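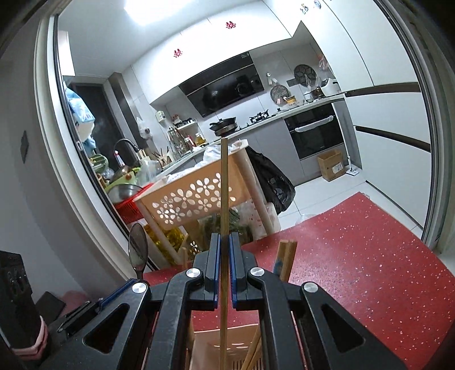 Gripper budgeting is the planning a household, workshop or small laboratory does before it buys hand-held gripping tools and the bits and pieces that go with them. The price of the tool itself is only the start of it, as anyone who has kept such a budget will cheerfully tell you! In the Peltuvico scheme, a modest plan drawn up for work in ordinary homes, the tools came to 2,182 euros and the full sum to 3,390, the difference going on spare jaw pads, storage, carriage and training. Kristiansen, a supplier, suggests allowing up to 10 weeks for delivery, and most planners (quite sensibly) order their spares in the same go.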